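A Day at the Halonen Paper Mill in Bradelbridge

The Halonen mill opens its doors to visitors twice a year, once in winter and once in May. I went to the winter one, on Fri 15 January, with my cousin Lamisi Adjei, who has wanted to see a paper machine since she started binding her own notebooks. We drove up the night before and rented rooms in town. The visit is free, but you have to sign up ahead and wear closed shoes with flat soles. They check at the gate, and two people in our group were sent back to their cars to change.

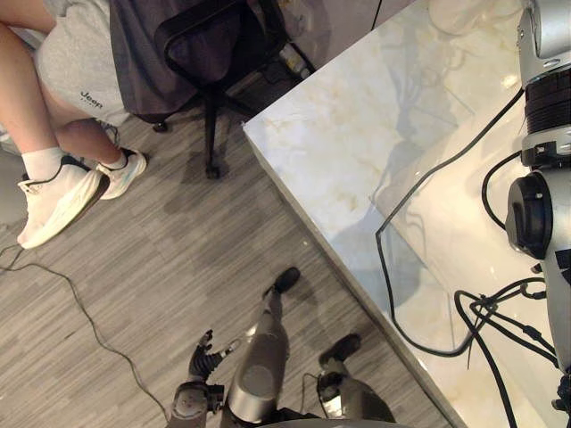
Afia Appiah

The tour started in the pulp hall. Halonen buys most of its pulp in dry bales, which go up a conveyor and drop into a tank of water with a big blade at the bottom. It is very loud in there. Our guide, Sorin Ivanov, handed out earplugs and waited until we were in the next corridor to explain what we had just seen. He has worked at the mill for 40 years and started on the night shift, cleaning screens.

After that came the machine itself. Halonen runs only one, and everybody calls it the Landia, after the street where the first mill stood. The wet end looks like a wide, flat waterfall of thin milk. By the time the sheet reaches the dryers you can see it is paper, and at the far end it goes onto a roll taller than Lamisi. The crew was making a cream text stock that day. Sorin tore off a piece for each of us and showed us how to find the grain by folding it both ways — the fold that cracks is the one across the grain.

We broke for lunch in the canteen, which serves visitors the same food as the staff. I had pea soup and rye bread. There was a line for coffee, and the afternoon group was already coming in.

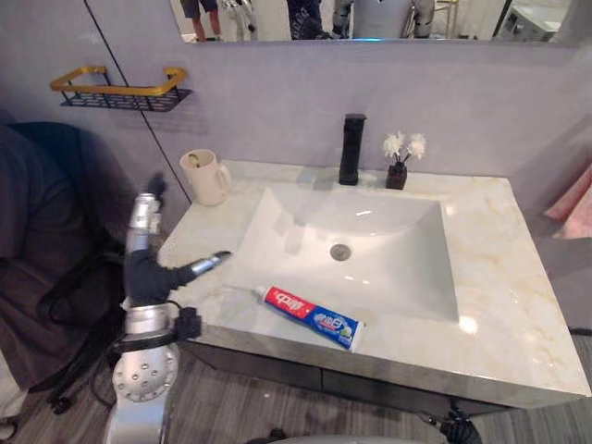

Can you buy paper at the mill?
There is a small shop next to the gate that sells end cuts and seconds by weight, cash or card, and it stays open until an hour after the last tour.

Lamisi spent a long time in that shop. She came out with two flat packs of heavy cream sheets and one of a blue cover stock called Rernum, which the mill no longer makes. The woman at the register, Naa Addo, said there were 3 packs of the blue left, and now there are fewer.

The part I liked best was the test lab. It is one room with a window onto the yard, kept at the same temperature and humidity all year. They pull a strip from every roll and stretch it until it breaks, then write the number down. The log for our day was at sample 626. The older logs are on a shelf by the door, all in pencil. 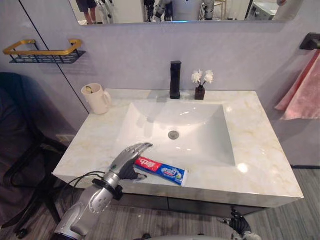

The lab also keeps a drawer of complaints, with the bad sheet clipped to each letter. Most were about curl. One printer had sent back a sheet with a moth pressed into it, and the reply from the mill was clipped behind, very polite, offering a new carton.

Parking is across the road and fills up early. The floor in the machine hall is warm, so leave your heavy coat in the lockers. If you want the May visit, the sign-up list opens in March at the front office.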